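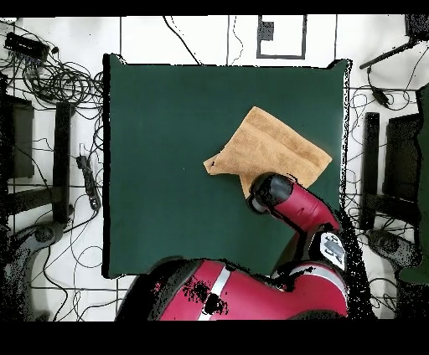 Skonside Cloth Station
Demonstration recording kit for towel and fabric handling

Overview

The Cloth Station is a single-arm recording setup for collecting demonstrations of cloth handling. It includes the work mat, the overhead depth camera and its mount, the recording software, and a set of towels in matched sizes. The arm is not included. Most customers already own one, and the station works with any arm on the compatibility list at the end of this page.

It was designed for groups that need a few hundred good examples of one task and want to start recording in the first week. Typical tasks are flattening a crumpled towel, folding in half, folding in thirds, and dragging a towel to a marked position. Cloth is hard to simulate well, and most groups training a policy for it end up recording on real fabric at some point. The station is built for that stage of the work.

The standard package covers one arm and one mat. A two-arm version is available under the name Rondonside and has its own page.

What is in the box

Work mat, square, dark green, soft surface
Overhead camera, color and depth, with mount and calibration card
Operator handle with trigger
Recording computer with Astik software installed
Foot pedal for start, stop and discard
Towel set, terry, tan, six pieces
Floor tape, black, one roll
Two power strips
Cable set and labels

Chairs, tables and monitors are not supplied.

The mat

The mat gives slightly under the gripper. This matters more than people expect. On a hard board, a low approach stalls the arm or scuffs the fingertips, and operators learn to stay too high and miss the edge of the cloth. On the soft mat they can press down a little, slide under a fold and pick up a single layer.

The green was picked for contrast with the tan towels. If you plan to use your own fabric, stay away from dark greens and blacks. White fabric works, although it may be overexposed under strong ceiling lights. Gray is fine.

Corners may lift after the mat has been rolled for shipping. Leave it flat overnight with a book on each corner. A corner that still lifts a little does no harm as long as it stays clear of the path of the arm. The mat can be wiped with a damp cloth and mild soap. Do not use alcohol, and do not put it in a washing machine.

The camera

The camera looks down at the mat from above and records color and depth together. Both streams are stamped by the same clock as the joint readings, and no later alignment is needed.

Depth drops out on shiny or steeply angled surfaces. With a glossy arm you should expect dark speckle along the sides of the links and near the corners of the view. This is normal. The area that counts is the mat, and the calibration tool only scores depth inside its borders. If speckle shows up on the mat itself, check for a lamp reflecting off the surface or for dust on the lens.

Stands, chair bases and cables on the floor will be in view in most rooms. They can stay there. We suggest that you keep them in the same place for the whole of a recording run, and that you use the crop setting in Astik if you do not want them in the training images. The full image is always kept on disk, so a crop can be changed later.

Operator handle

The operator holds the handle and moves it, and the arm follows. The trigger closes the gripper in proportion to how far it is pulled. For cloth we recommend the slow motion profile, which limits how fast the arm can travel near the mat. New operators usually need an hour or so before their recordings are worth keeping - longer if they have never driven an arm before.

Arms with buttons on the joint housing can also be guided by hand. Astik records hand-guided motion in the same format, but the operator's hands will be in the camera view. Most groups use hand guiding only to set the home position.

Recording a set

Each recording is called an episode. The usual way of working is as follows.

1. Move the arm to its home position. The home position should leave the whole mat visible to the camera.

2. Place the towel. Astik shows a starting state on the screen, such as "crumpled, left of center" or "one corner folded over." Match it loosely. An exact match is not wanted, and small differences between episodes help the training.

3. Press the pedal once to start.

4. Bring the gripper in low at the near side of the towel and stop beside the fold you mean to work on. Pause briefly before closing. The pause makes the approach and the grasp easy to separate when the episode is labeled.

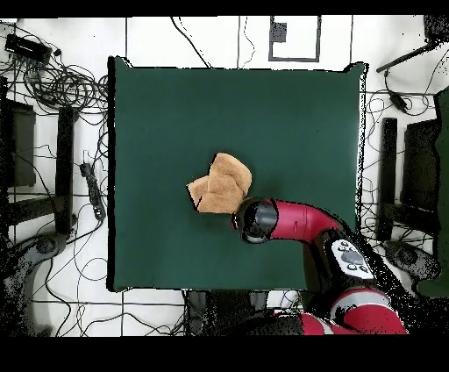 5. Close on the fold, lift, and move the cloth. Keep lifts low. High lifts let the towel swing, and the swing is hard for a model to learn from a single view.

6. Release and back away. If the grasp missed, try again within the same episode. Episodes with a miss and a second try are useful, and we suggest keeping them.

7. Press the pedal once to stop. Press twice to stop and discard.

8. Mark the result on the screen as done, partly done or failed. Failed episodes are stored in their own folder and left out of training by default.

How many episodes you need

For one task with one type of towel, plan on 100 episodes before training anything. That is enough to show whether the camera, the gripper and the task definition suit each other. For a policy that copes with varied starting states, 600 is a better target.

Our own reference set was recorded on this station at our Salinas workshop. It holds 394 episodes of towel flattening, all with the tan towels from the kit. A further 37 episodes are kept apart for testing and should not be added to the training folder. The set is free to customers and comes preloaded on the recording computer. It can be used to check that your training code runs before you have recorded anything yourself.

Data format

Every episode is saved as one folder holding the color video, the depth frames, joint positions, gripper opening, trigger value, the starting state that was requested and the result mark. A small text file lists the software version and the calibration in use. Export tools for the common training formats are included and run from the command line.

Nothing is uploaded. The computer does not need a network connection except for updates.

Room and setup

Pick a spot where the arm base can be fixed firmly at one side of the mat and the camera can look straight down. A pale floor is helpful because it makes the mat border easy to find during calibration. Tiled floors are fine.

Mark the positions of the mat and the camera stand with the floor tape. If either one is bumped, put it back on its marks and run the calibration again. It takes a few minutes. Run it at the start of each day in any case.

Route cables away from the side the arm reaches over. They may cross the floor outside the mat, but a loose cable that can move onto the mat during an episode should be tied back.

Keep the lighting steady. Close the blinds if the room gets direct sun, or record only at hours when the light is even.

Care of towels

Terry changes as it is handled. New towels are stiffer and hold a fold more sharply. Wash all six once before the first run, without softener, and swap them during the run so that they wear evenly. Replace a towel when it has pulled loops, which catch on gripper fingertips. Replacement sets are sold in packs of six.

Options

Cloth set B: washcloths, napkins and pillowcases in mixed colors
Spare mat, dark green
Second overhead camera with mount
Soft fingertips for two-finger grippers
Side camera for close views of the grasp
On-site setup and one day of operator training

Compatibility

The arm must accept position commands over a wired connection and must reach the far edge of the mat from its base. Six-joint and seven-joint arms both work. Send us the model of your arm and gripper before ordering and we will confirm that a driver is available. Drivers for arms not yet on the list can be written for a fee.

Ordering

The Cloth Station ships in two boxes. The mat is rolled and goes in the longer one. Lead time depends on the camera and is confirmed with the quote. Software updates are included for the first year, and the station keeps working without them after that. For a quote, use the request form and state the arm, the gripper and the tasks you plan to record.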